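Chapter 7
Work Cells in Food Service: Tasks, Roles and Handover

Automation rarely removes a whole job. It removes tasks, and the job is then rebuilt from those that remain. This chapter follows one case, the staff kitchens of Plemunetti, a catering firm with 390 employees. Before any arm was installed, each counter task was modeled in simulation and reviewed by the people who performed it by hand. 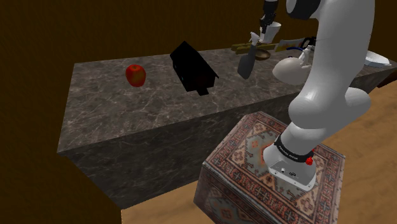 Figure 7.1 Simulated counter task. The gripper is at a small white cup on the far side of the island.

Yeison Quispe, then shift lead, listed 97 separate handling tasks. Only 20 were judged suitable for the arm. The rest stayed with staff -- mainly those involving judgment about portions, spills or guests.

Cup handling was among the 20. It is repetitive, but the grasp must be specified: a cup may be held around the body or at the rim, with one finger inside and one outside.
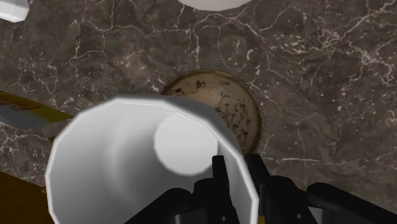 The choice of grasp also affects the worker downstream. A rim grasp touches the surface a guest drinks from, so a hygiene check has to be assigned to a named role. Section 7.2 treats this assignment; Section 7.3 covers retraining and pay grades.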